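Última atualização: 20 de julho de 2021

Stosto – Recrutamento interno e externo
Operador/a de célula colaborativa (m/f)
Linha de preparação de peças pequenas, turno diurno e turno da tarde

A Stosto procura operadores para as células colaborativas da linha de preparação de peças pequenas. A função substitui o antigo posto de alimentação manual. As tarefas de recolha e posicionamento passam para o braço; a preparação da superfície, o ensino dos pontos, o controlo e a recuperação após paragem ficam a cargo do operador.

O posto integra um braço colaborativo com pinça paralela de dois dedos, montado sobre uma mesa de perfil de alumínio ranhurado. A programação é feita no ambiente Heltoseck, por guiamento manual e edição de parâmetros.

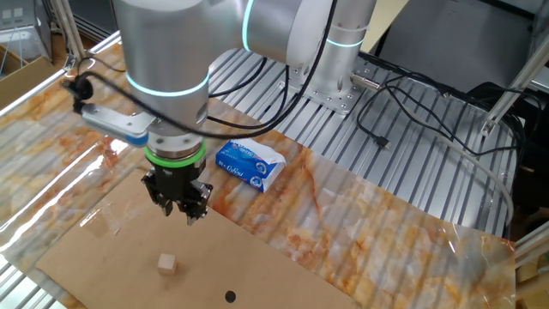

Braço colaborativo com pinça aberta sobre a mesa de trabalho.

Enquadramento

A transição da alimentação manual para as células abrange 18 postos. Não estão previstas rescisões associadas à transição. Os trabalhadores dos postos abrangidos têm prioridade na candidatura e mantêm a categoria e a antiguidade. O subsídio de turno mantém-se; o prémio de cadência individual é substituído por um prémio de disponibilidade da célula, calculado por equipa e pago com o vencimento do mês seguinte.

Os movimentos repetitivos de pulso deixam de constituir a maior parte do turno. Aumenta, em contrapartida, o tempo de permanência em pé e o tempo de atenção ao ecrã. A rotação entre a célula e a bancada de inspeção é obrigatória e faz-se a cada 60 minutos.

Funções

- Preparar a base de trabalho e verificar a fixação antes do arranque.
- Ensinar e corrigir pontos de aproximação, de preensão e de largada.
- Ajustar a abertura e a força da pinça por referência de peça.
- Verificar a passagem dos cabos ao longo do braço no início de cada turno.
- Registar paragens, respetiva causa e tempo de reposição.
- Executar a limpeza da mesa e dos dedos da pinça.

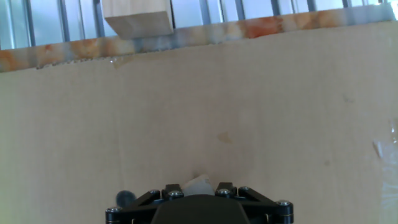 O registo de paragens é feito no terminal do posto, com código de causa e texto livre. Os códigos foram revistos em julho com os operadores da primeira célula, que pediram a separação entre falha de preensão e peça fora de posição. Os dados do registo são usados para manutenção e para formação. Não são usados na avaliação individual, nos termos do regulamento interno.

Requisitos

- 9.º ano de escolaridade ou equivalente. Dá-se preferência a curso profissional de mecatrónica, eletrónica ou manutenção.
- Experiência em produção, montagem ou embalagem.
- Leitura de instruções técnicas em português. Inglês básico é valorizado.
- Disponibilidade para os dois turnos.

Não se exige experiência prévia em robótica. Quem trabalhou na alimentação manual conhece as peças e os defeitos de posicionamento mais frequentes, e esse conhecimento é ponderado na seleção.

Formação

A formação é ministrada pela Hviid nas nossas instalações, em horário laboral e com retribuição integral. Compreende segurança em espaço partilhado, operação da consola, ensino de pontos e recuperação após paragem de emergência. Os exercícios iniciais usam blocos pequenos, de geometria simples, e só depois se passa às peças de produção. 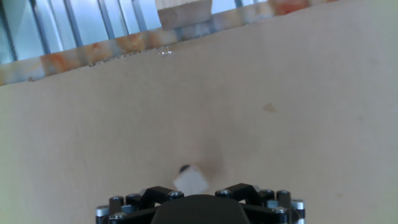 A avaliação final é prática. O formando ensina uma sequência completa de recolha e largada, introduz um desvio de posição e corrige o programa sem apoio. Quem não obtiver aprovação pode repetir a prova uma vez; em caso de nova reprovação, os trabalhadores internos são colocados na bancada de inspeção com a mesma retribuição.

Condições

- Contrato sem termo para trabalhadores internos; contrato a termo de um ano, renovável, para candidatos externos.
- Subsídio de formação único de 500 euros, pago após aprovação.
- Prémio de disponibilidade anual até 700 euros.
- Refeitório e transporte da empresa nos dois turnos.

Candidatura

Os candidatos internos entregam o formulário ao responsável de turno. Os candidatos externos enviam currículo e certificado de habilitações através da Sketex, entidade responsável pela triagem, com a referência "Célula colaborativa". A seleção inclui entrevista e uma prova de destreza e leitura de instruções. Todos os candidatos recebem resposta por escrito.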